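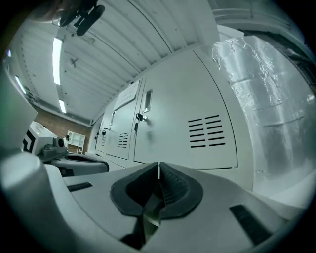 Secondhand metal lockers for a shared workroom: keep the locks or swap them?

gresteck_gal
So we finally got rid of the sad shelving in our shared craft space and went with white metal lockers, the kind with the slits in the door and a little keyed lock on each one. I love them! They make the whole wall look calmer. But I'm now the person everybody texts when a key goes missing, and I did not sign up for that. Every door has its own key, and people just leave them hanging in the lock, which sort of defeats the purpose (and then somebody's sleeve catches on one and it bends).

Has anybody swapped keyed cam locks for the little combination kind? Is it a pain? Also, if you have tips for getting gray scuffs off white painted metal, I'm all ears. I've tried dish soap and a rag and it only smears around.

forsyth_dan
I did this swap in June on a bank of old gym lockers. If yours are standard cam locks it's one nut on the back and a screwdriver, maybe five minutes a door once you get going. Measure the hole first, and the thickness of the door too. I didn't, and had to send back the whole first order. Paid $64 for the second set and they've been fine.

Before you toss the old locks, write the number stamped on the face next to the door it came from. You'll want that if you ever change your mind.

julline
Please don't do combination locks in a shared space. We had them at my old studio and people forgot their codes constantly, way more than they ever lost keys. Then whoever had the master key had to drive over. Keys in the doors isn't a lock problem, it's a people problem, and new locks won't fix it.

forsyth_dan
Respectfully, a code can be reset in ten seconds and a lost key can't. I'd take the phone calls.

julline
You'd take them until it's 45 minutes each way in traffic. Ask me how I know lol

Matúš Hubáček
For the scuffs: melamine sponge, damp, very light pressure. Try it low down on a side panel first, because on glossy paint it can leave a dull patch that looks worse than the scuff did. If the mark is rubber, a plain white pencil eraser often takes it right off. I work in a school building and that's all I use on ours.

On the keys, I'm with julline. What worked for us was a cheap key board by the sink, a hook per door, with the same numbers as the lockers. When your door is empty, the key goes on the hook.

gresteck_gal
Oh the eraser is genius, I have a drawer full of those. Going to try it tonight.

I like the key board idea, but doesn't that mean anyone can grab anyone's key? We've got some pricey rotary cutters in there.

Matúš Hubáček
Only the keys for empty lockers go on the board. If you're using one, the key goes home in your pocket. Keep the spares in an envelope somewhere else.

carkurholm
Coming at this from the label side, since I know you're going to get there next. Paper labels taped on the doors look good for six months and then fade so you can't read a thing. Get magnetic label holders and you can change the names without scraping off old tape. Just don't stick them over the vent slits, especially if anybody stores paint or damp aprons.

gresteck_gal
Ha, the labels are on my list already. Magnets it is.

forsyth_dan
Magnets slide when you slam the door. Just saying.

carkurholm
Then don't slam the door, Dan.

gresteck_gal
Update: eraser got most of it! There's one faint spot left beside a lock and I can live with it. I'm going to do the key board first and price out the combo locks anyway, maybe just for the six doors people rent by the month. Dan, can you post which size you ended up with?

forsyth_dan
Will dig out the package and measure it tomorrow. Don't order anything before then.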